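3.2 Work surface color and reading of small parts

Sorting stations at the Plillham and Jillgate sites were fitted with matte tabletops in one of 4 shades, from white to dark gray. Vergara and Jenkins had earlier reported that older workers slow down on dark surfaces when parts are under 2 cm long, but their trials used a single lamp position. We repeated the task with the lamp moved between two heights and the light level at the surface held at 500 lux.

Each worker sorted 966 parts per shade. Sessions ran in January 2019 at Plillham and in February at Jillgate, where the blinds stayed closed. Error rates were lowest on white and rose with each darker step. The white surface also drew the most complaints of glare – mainly with the lamp in its low position – and over half of the workers at Jillgate asked for it to be raised. Glare scores were taken on the Pereyra scale after each block. Sorting time did not differ between white and light gray. Bare metal near the work area was not controlled for and may add to the glare scores.
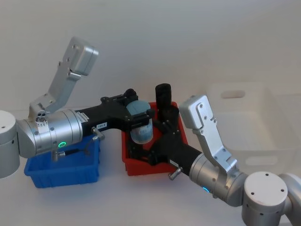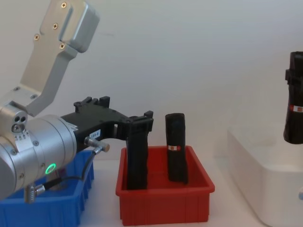 Figure 2. White tabletop with bare metal equipment over it, two views.

3.3 Lamp height

Raising the lamp lowered the mean glare score on all shades. The change was largest on white and small on dark gray, and error rates were not affected.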